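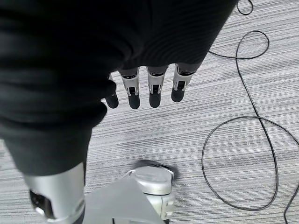 Hand at rest, sleeve on, cable on the carpet side.

Budgeting for a second humanoid, what am I missing?

cornus_vivek
Putting together a request for the March round. We have one unit on shelf work and want another. The quote from Husar covers the body, two hands and a charger. Sleeves are extra, and so are fingertips at $400 a set. Has anyone got real running costs for year one?

t_pathirana
Fingertips and cables. We spent $2731 on spares in the first year at Dostlow and nearly all of it was hands. Ask whether the tips are sold singly. Ours weren't.

dryfloor
Don't buy a second body. Buy a spare pair of hands and a service plan. Two bodies means two lots of downtime and you still only have one person who can fix them.

cornus_vivek
Our problem is hours, not breakages. The one unit is booked solid. 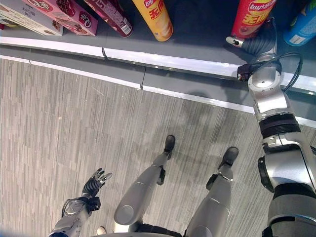
Shelf stock belongs in the budget as its own line, and I'd put it ahead of the sleeves. You want a mix of shapes, so flat boxes as well as canisters, and a few colours of the same thing, like the yellow and red Lay's. Crushed packs get replaced constantly. We allow $1077 a year and go over it.

dryfloor
$1077 on chips is silly. Fill empty canisters with rice and tape the lids.

t_pathirana
Weight is wrong then, and the lids come off. Tried it.

s_horobets
Agree with dryfloor on the service plan, disagree on the rice. Check freight as well. Vallance charged us both ways on a wrist repair and it took 3 weeks.

cornus_vivek
Thanks. I'll price the plan against a full second unit and put both options in. Does anyone insure theirs separately, or is it under general equipment?

s_horobets
General equipment here. Read the excess first.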